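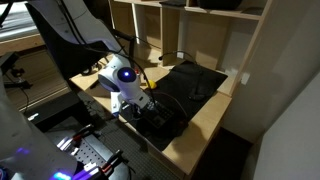

My grandmother wrote a letter every single week of her grown-up life, and I have been trying since September to do the same, with mixed results. I bought the good paper (Aparecida Rangel at the stationery counter in Figueroa talked me into the cream, and she was right) and I bought stamps, and then I sat there with my pen like a kid kept in at recess. Typing has ruined me a little, I think. Give me a black keyboard set crooked on a big black desk mat and I can go on all afternoon, as anyone who reads this blog knows too well! With a pen I have to know where the sentence is going before I start it, and I hardly ever do.

So the first few were stiff. I wrote to my old neighbor Eulalia Montecinos, who moved out to Sodari when her knees got bad, and I told her the weather and the price of peaches and signed off. She wrote back four pages, both sides, all about a feud over the laundry line behind her building, and a dream she'd had about my mother's kitchen. I read it standing up in the hall with my coat still on. Then I sat down and wrote her a proper one, with crossings-out and an arrow going up the margin to a thing I'd forgotten.

That loosened me up. I've written to my cousin Graciela since, and to Osvaldo Cirillo, who taught me to drive 30 years ago and still remembers the mailbox. He answered on a postcard in handwriting so small I had to take it over to the window. I owe him one back, and I want to ask him whether the bakery on his corner ever reopened.

A couple of you asked what pen I use. It's a plain blue ballpoint from the drawer. I did try a fountain pen for 2 weeks and got ink on a pillowcase, so that went to my nephew, who likes that sort of thing.

I still miss a week here and there. When I do, I write a short one the next morning before breakfast, even if it's mostly about the cat — Eulalia says those are the ones she reads out loud to her sister. There's one to her on the hall table now, waiting on a stamp.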